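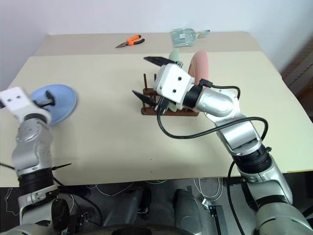
From: Gemma Horrocks
To: Citby kitchen list
Subject: Re: plates and the rack

Jörg Heitmann wrote:
> Do the colored plates stay in the wooden rack, or do
> they go back in the cupboard? And whose pliers are those?

In the rack, please. Stand them on edge between the pegs, pink, green and blue alike. Bowls still go in the cupboard.

The pliers with orange and black handles belong in drawer 4. I'll put them back in the morning.

Gemma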